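Trevton Counter and Prop Kitchen – Progress Report to the Stismont Fund
Reporting date: 11/20/24

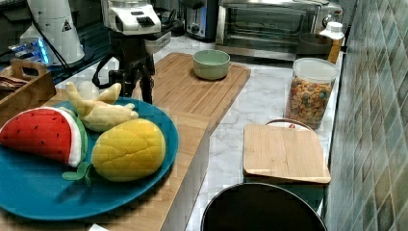
1. Work completed

The training kitchen at Trevton is furnished and in use. The white marble counter has been divided into a food display zone, a preparation zone and an appliance zone along the back. The display zone holds plush fruit on a teal-blue plate: a watermelon slice, a banana and a mango. Plush pieces were chosen for sorting and plating exercises with young children, as they can be dropped and washed.

Bamboo cutting boards are kept on the counter at all times. The long board carries the plate and a pale green ceramic bowl. Ring-shaped cereal is stored in a tall clear jar with a white lid, so that the fill level can be checked without opening it.

2. Use of the room

The kitchen logged 577 visits in the period. Sessions last 30 minutes and follow the order set out in the April plan: select, plate, clear, put away. Clearing takes longer than planned, mainly where bowls and boards share the same stretch of counter.

3. Spending

Purchases of small items in the period came to $1,608, charged to the equipment line. This covers the plush food, boards, dishes and storage jars, all supplied by Dierckx. No funds were moved between lines.

4. Open items

– The counter is crowded when all the props are out. A shelf unit has been quoted by Viltia and is awaiting approval.
– Stitched seams on the plush fruit are to be checked after every 5 wash cycles.
– Labels for the storage jars are on order.
– Storage positions for the smaller boards will be fixed once the shelf is installed.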